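dendunix-bench

Notes + config for the two-arm bench in the back of the Plencombe workshop. Started in December, still moving stuff around. Read this before you power anything.

What's in here
config/ arm limits, gripper offsets, camera settings
record/ teleop logging
replay/ plays a log back on both arms, no checks, careful
tools/ calibration, renaming, junk

Setup
Both arms bolt to the front rail. Left arm is port A, right is port B. Swap them and everything mirrors, ask me how I know.
Homing: run tools/home 3 times, throw out the first. Yes really.
Wrist cameras need their own USB hub. Sharing one with the arms drops frames.
Gripper open is 2145 on the left, default on the right. Dont touch the left one untill the new horn gets here.

Tasks so far
cap: both grippers on the cap, one from each side
bag: blue bag in and out of the basket
plate: not recorded yet, stand is too tippy

51 logs in the cap folder, capped at 1000 steps each. Names are task_number, anything with _x is a bad run, skip it.

Grippers on either side of the cap, cap task:
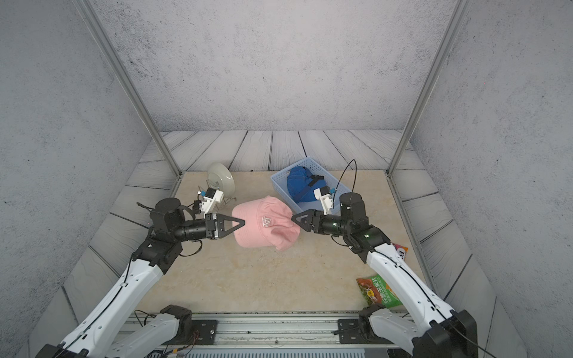 Photo: Rogério Brito / Plencombe workshop

Known problems
Left wrist cable loops out toward the back, keep it off the plate.
Replay after a crash starts from wherever the arm is. Home first.
Dalgleish branch has the faster logger but breaks on the old config format.

TODO
merge Dalgleish
strain relief, both wrists
order fingers from Rolport again
write the bag task up propery

Bench is free Wednesday nights, put your name on the sheet.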